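Pritel Bed-Making Service: Trial Gallery
October 2024

Riltis rents out a two-armed walking robot under the name Pritel, and the pitch is simple: it makes the beds so your staff can do something else. Paron, a small guesthouse, agreed to let us watch a trial. We went in doubtful and came out a little less doubtful on some points and a lot more on others. Nobody at Riltis paid for this page, and they did not see it before it went up.

First, the money, because the brochure puts it on the back. The rental is $2000 a month with a minimum term of 2 months. Delivery and setup come to $369, charged once. If you would like to keep the machine for a full season, the sales sheet calls for a deposit of $3337, refundable "subject to inspection." We asked what the inspection covers and got a link to a page that repeated the phrase.

What the rental includes: the robot, a charging stand, phone support during office hours, and software updates. Swapping a worn hand is extra, and the price of a hand is "available on request." We requested it and are still waiting.

The sales line is that Pritel handles "any bed, any bedding." Read the terms and that shrinks quite a bit. Fitted sheets are listed as a feature in testing. Bunk beds are out. Throw pillows and bed skirts are out. Beds pushed into a corner are allowed, but only if the two open sides have clear floor, and Riltis decides what clear means. What remains is mostly flat sheets and duvets on an ordinary bed with room to walk. Plenty of guesthouses have exactly that. Plenty don't, and they should read page four before signing.

Duvets are the part Riltis likes to talk about, and to be fair they are a hard job for a machine. A duvet has no fixed shape, it hides its own corners, and it slides when you let go. A person sorts that out with one good shake. Pritel works along the edge with its hands, and Riltis says the shake is "not planned."

There's also the matter of who watches. The terms ask for a trained adult within sight of the robot whenever it is working. So the staff member who was going to do something else is standing in the room, and at a small place like Paron that is the same staff member who used to make the bed. Riltis says the rule may be relaxed in January. We would want that in writing — and in the contract, where a blog post can't change it.

The other option on the market is Zamani, which doesn't sell a robot at all. It sells a duvet cover that opens on three sides and a short training video. Paron already owns a set. It is a dull product and we can't think of much bad to say about it, apart from the zippers, which stick.

Would we rent a Pritel? For a small guesthouse, no. A large property with identical rooms and someone on hand to supervise might make a case for it, but we would ask for a free week first and for the price of that hand. Readers with a signed contract are welcome to send us their numbers, good or bad, and we will add them to this page.

Hands on the duvet, one bed, Pritel at the near side. The cover still has some creasing to deal with and the edge is bunched between the two hands. Hotel-tight is the brochure's word, and this is the stage where you find out how much of the job is left.
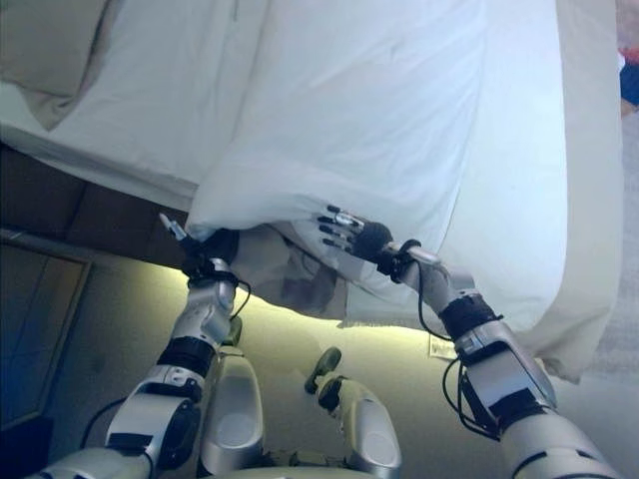

Can you rent the robot for a single month to try it out?

The shortest term Riltis offers is 2 months, with the setup fee on top, so a one-month trial would have to be negotiated with their sales desk before you sign.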